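Dark teal on a long kitchen wall - satin or matte?
Forum: Paint and Finishes

Ayuba Bawa
I'm repainting the kitchen in April and I've about settled on dark teal for the long wall. It's 14 feet and gets almost no direct sun. The paint is Vondby 991, which runs $54 a gallon at the store in Cluvley, so I don't want to buy it twice.

Right now the wall is builder's beige in some kind of semigloss. There are a lot of nail holes and one bad patch where the old phone jack was. My questions:

Do I need a tinted primer or can I go straight over the beige with three coats?
Satin or matte? There's cooking going on in there every night and two kids.
Will it be too dark with a medium wood floor?

Teal wall, brown panel door, warm wood floor, marble-topped counter. Pretty much the combination I want, and I like that the pictures on the wall don't disappear against it.

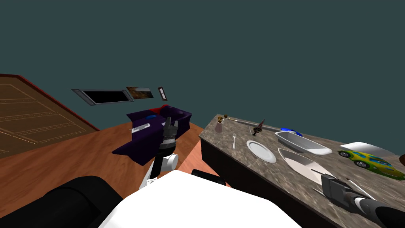 Aba Sarpong
Prime it. Three coats of a deep base over semigloss beige will cover eventually but you'll be using $54 paint to do the job of cheap primer. Get Tokel gray primer and ask them to tint it toward the top coat. Scuff sand the semigloss first or it will all peel off with the first piece of tape.

Ailsa Yule
Agree on the sanding, don't agree on the primer. I went from cream to a navy in two coats with no primer and it's been fine for years. Spot prime the patches and that's it. If you skip the patches they'll show as dull spots.

Aba Sarpong
Navy usually covers better than teal. The greens and teals in a deep base are close to transparent on the first coat. I did a bathroom in something very close to 991 and after coat two I could still see where the old trim line was.

Ayuba Bawa
OK, I'll prime. What about sheen?

Mansa Amegashie
Satin in a kitchen. Matte will mark every time somebody brushes past it with a grocery bag, and when you wipe the mark you get a shiny spot. I had matte charcoal in a hallway for two years and repainted it.

Ailsa Yule
I'd go matte, sorry. Satin on a long wall shows every roller lap and every bump in the drywall, and you just said you have a phone jack patch. The washable mattes are a lot better than they used to be. Behind the stove, sure, use something shinier or put up tile.

Seidu Korletey
Depends where the light is. If you have a window at one end, it rakes across the wall and satin will look terrible. If the light is all overhead, satin is OK. Where's the window?

Ayuba Bawa
At one end, over the sink. So that's a vote for matte I guess.

Ailsa saying it shows every bump worries me more than the marks do. I can live with touching up. What I like about the color is how it looks with no shine on it at all, more gray than green:

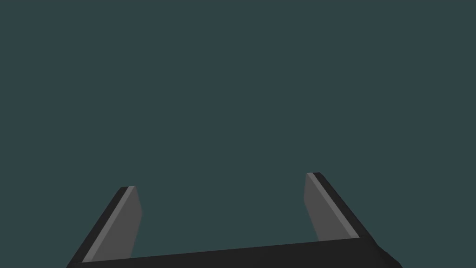 Dark teal-gray, completely flat

Mansa Amegashie
Flat looks good, I'm not arguing that. I'm saying you have two kids. Buy an extra quart and write the mix date on the lid. Touch-ups from a different can will show.

Seidu Korletey
Matte then, and spend the time on the patch. Skim it a foot out on each side, not just the hole. Use a 3/8 nap. The Ongart rollers are OK but wash them before you start, they shed. Keep a wet edge and do the whole wall in one go - don't stop for lunch in the middle.

Also wait the full 24 hours between coats with a deep base. The can says less. When I recoated early the roller pulled the first coat up in strips.

Aba Sarpong
Four hours has always been fine for me if the house is warm. In a cold kitchen, yes, wait overnight.

Ayuba Bawa
I'll wait the day. Last thing, the short wall that meets it. My wife wants it light so the room doesn't close in. I was going to take the teal around the corner. She's sort of winning. Dark wall with a pale cyan one off to the left:
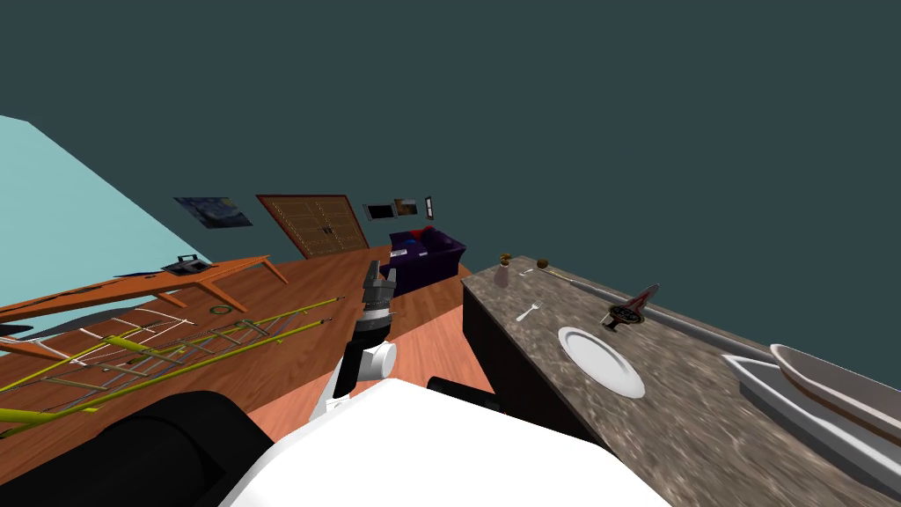
Ailsa Yule
Your wife is right. Keep the dark to the long wall and go pale on the short one, with a bit of the same blue-green in it. Plain white next to a deep teal makes a very hard line in the corner and any wobble in your cutting in will show.

Mansa Amegashie
I'd take it around the corner. One accent wall looks dated to me. But it's easier to go darker later than to go back, so start with the pale and see.

Seidu Korletey
Paint the pale wall first, let it cure a few days, then tape it and cut the teal in against it. Run a little of the pale color along the tape edge before the teal so it doesn't bleed.

Ayuba Bawa
Good tip on the tape. Does one gallon do two coats on 14 feet with an 8 foot ceiling?

Aba Sarpong
Easily, over primer. You'll have enough left for touch-ups, so skip the extra quart.

Mansa Amegashie
I'd still get the quart.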